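How I Rearrange a Small Bedroom Without Wrecking My Back (or the Floor)

I move my bedroom around every May. My sister thinks it's a sickness. I've done it in a rental with sloping floors and in my current place, which is a shoebox, and I've gotten pretty quick at it, so a few people asked me to write down how I go about it.

Start with a tape measure and a pencil. Measure the room, then the bed, then anything else bigger than a nightstand. Write down where the outlets are and which way the door swings. I forgot the door once and had to climb over a dresser to get out of my own room, so now it goes on the page first!

Next, draw the room on graph paper, one square for every six inches. Cut the furniture out of a cereal box at the same scale and slide the pieces around. You can use an app if you like. I tried one and spent the whole evening picking rug colors.

Place the bed first. It's the biggest thing and it bosses everything else around. I like to leave at least 21 inches on the side I get out of — less than that and I bang my shin in the dark. If two people sleep there, try for that on both sides, but in a really tiny room you may have to let one side go against the wall.

Then the table or desk. Mine goes near the window, turned sideways so the afternoon sun doesn't hit me in the eyes. Pull the chair all the way out when you measure for it, the way you'd have it when you stand up.

Now live with the paper version overnight. I mean it. My friend Hanneke skipped this and moved her wardrobe three times before lunch.

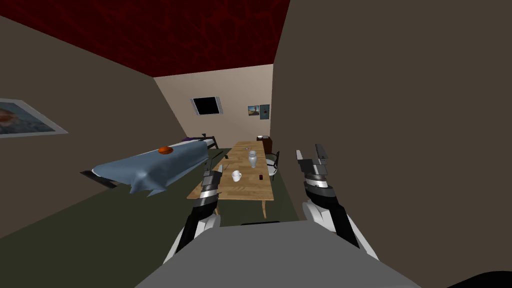 When you're ready to do it for real, empty the drawers and strip the bed. Put felt pads or an old folded blanket under the legs (blanket for wood floors, plastic sliders for carpet). Push low, from the bottom third of the piece, and go slowly around corners. Get a second person for the mattress. You can do it alone, but it will flop on you.

Move things in this order: small stuff out to the hallway, bed into place, table, then shelves. Vacuum each bare spot before something lands on it. I usually start at 9 in the morning and I'm putting the sheets back on by 2, with a long sandwich break in there.

Leave the pictures and hooks for a week or so. You'll probably nudge the bed over a few inches after the first couple of nights, and then you'd only have more holes to fill. Tall shelves are the exception — strap those to the wall the same day.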